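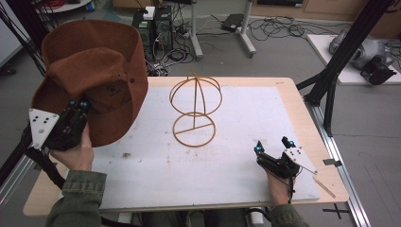
Figure 4. Brown felt hat with a wide brim and tall crown, held upside down.

4. Setting up a testimony collection

This section covers collections of spoken testimony on events whose facts, numbers or legal terms are in dispute. You need an editor account in Lornska. To change access levels you also need the collection manager role.

Throughout the section the Vona collection is used for the sample entries. It holds 2,390 pages of transcript on the clearing of the Vona valley, recorded in three languages.

4.1 Create the collection

1. Open Collections and select New.
2. Enter a title. Use the place and the years. Leave out words such as "massacre," "resettlement," "evacuation" or "expulsion" unless a speaker or a court record is being quoted.
3. In Scope, state which events are covered and which are left out. The limit is 400 words.
4. In Languages, list every language spoken on the recordings, including any used only for a few minutes.
5. Select Save as draft.

Note: The title appears in citations and can't be changed after the first record is published. Scope can be edited at any time, and old versions are kept.

4.2 Add a speaker

1. Select Add speaker.
2. Enter the name exactly as the speaker gives it. Put other spellings under Also known as.
3. Choose a speaker type: witness, relative of a witness, official, or other.
4. Attach the signed consent form.
5. If the speaker asked for a pseudonym, turn on Display name and enter it. The legal name is then visible to managers only.

Caution: Turning on Display name doesn't alter the audio or the transcript. If the speaker says the legal name on the recording, mark the passage as restricted (see 4.5) before you publish.

4.3 Enter the transcript

1. Upload the audio file and wait for the green check.
2. Paste or upload the transcript in the language spoken.
3. Add time marks. One mark every 40 seconds is enough for searching.
4. Add the translation in the second column. Enter the translator's name, even when the translator is also the interviewer.
5. Where a word has no settled translation, keep the original in the translation and add a term note.

Term notes are shared across a collection. In the Vona collection the verb used most often for the clearing can mean either "they moved us" or "we were made to leave." Inna Holovko and Mirsad Nedeljković translated it differently in the first set of transcripts. Both readings were kept and joined by one note. Do the same where translators disagree. Don't go back and make older transcripts match.

4.4 Record a disputed point

A disputed point is any statement that another source in the archive contradicts. Common ones are dates, the number of people affected, who gave an order, and whether people left by choice.

1. Select the passage in the transcript.
2. Choose Link source.
3. Pick the other record or document.
4. Under Relation, choose agrees, differs or unclear.
5. In Comment, say what differs. Give page or time references for both sources.

Note: Comments are public once the record is published. They are signed with the editor's account name.

Caution: Don't correct the speaker in the transcript, including plain slips such as a wrong year. Use a comment.

Sample comment: "Speaker gives August for the second transport. The Kramer ledger, p. 4, has no entry for that month. Ledger pages after this are missing. E. Isah"

4.5 Restrict a passage

1. Select the passage and choose Restrict.
2. Choose a level: reading room, manager, or closed.
3. Enter the end date of the restriction, or leave it blank if there is none.
4. Select Apply. The text is replaced by a gray bar and the audio is muted over the same stretch.

Play the muted stretch from start to finish before you publish. Time marks can drift on long files.

4.6 Publish

1. Open the draft and select Check. Missing consent forms and unnamed translators are listed in red.
2. Clear the red items.
3. Select Publish.

To withdraw a record at a speaker's request, select Withdraw and enter the date of the request. The record number stays in the catalog with the words "Withdrawn at speaker's request." Copies already downloaded aren't affected.

Section revised 05/10/2019 by Yhon Cabrera. For importing older card catalogs through Clakness, see section 5.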